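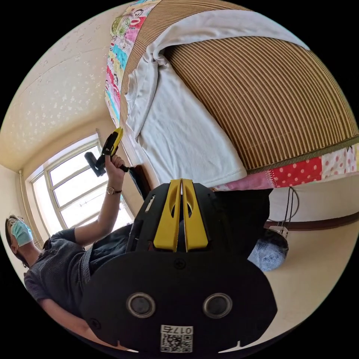
Why does the window come before the bed if the bed is the thing you sleep in, a reader asked under the previous thread. Dust from the frame lands on the mattress, so a bed made first gets made twice. Order for the bedroom at Todivby follows.

1. Pull the bed away from the window wall if it moves. Ours goes 9 inches before it meets the closet door. That is enough room to stand sideways, not enough to bend over. Anything that needs bending gets done from the foot end.

2. Strip the bed down to the pad but leave the pad on. It catches whatever comes off the ceiling and the frame, and it goes in the wash afterward anyway. Pillows go out of the room. I have tried leaving them in a corner under a sheet and had to shake them out later.

3. Ceiling next, dry only. The textured kind holds dust on the window side of every raised bit. A damp cloth turns it gray and the gray does not come off. Soft brush, one direction, no pressure. On older texture I would find out what it is made of before brushing it at all.

4. Vertical pipe beside the window: top to bottom, dry cloth first, then damp. The back of it is the dirty side. Pass a long cloth behind, hold both ends, and work it down in short pulls. Do not tug at the bracket.

5. Window frame before glass. Divided windows have more inside corners than people plan for, and the corners are where the black stuff sits. Cotton swab, plain water, then a dry swab. I use the Caltia glass spray on the panes only. On painted frames it left a dull patch that is still there.

6. Glass: spray the cloth, keep the spray off the glass. Overspray runs into the bottom bead and dries as a line. Wipe across on the inside, up and down on the outside if you can reach it safely. A streak then tells you which side it is on.

7. Do not do glass in direct sun. Before 9 in the morning works in our room. After that the cleaner dries faster than I can wipe and the whole pane has to be done again.

8. Cloths. Everything I use in here is white so that I can see when to change sides. Fold in quarters, use one face at a time, refold. When all the faces are gray, it goes in the bucket for the laundry.

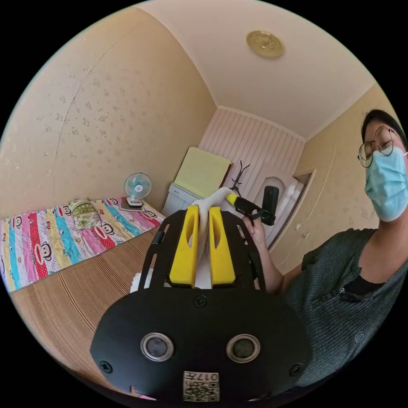
9. The same goes for lint. A new cloth sheds for its first few washes, and the lint shows up on glass more than on anything else. I run new ones through twice with Selell powder and no softener. Softener coats the fibers and they stop picking up water.

10. Lay clean cloths on the bed pad while you work and put used ones anywhere else. I mixed the two piles once and wiped pipe dirt across four finished panes.

11. Pad off, vacuum the mattress, seams last. Leave it bare for 60 minutes with the window open if the weather allows. Our hygrometer read 51 percent in there at the start of the last airing. I did not write down the end reading.

12. Fresh pad on. The current one is a Sirko, 286 gsm, elastic at the corners. It shrank a little in the first hot wash and now fits better than it did. Fitted sheet goes on far corners first, the ones on the window side, while there is still a gap to stand in.

13. Push the bed back after the bottom sheet and before the top one. The top sheet gets caught between the bed and the wall otherwise, and you find that out when you lie down.

14. Correction to the older thread: I said to vacuum the floor first. Vacuum it last. The brushing in step 3 puts more on the floor than was there to begin with.

15. Still unresolved: the gap where the pipe meets the ceiling. It drops grit every few weeks. I am going to try paintable caulk in August, when the pipe is cold.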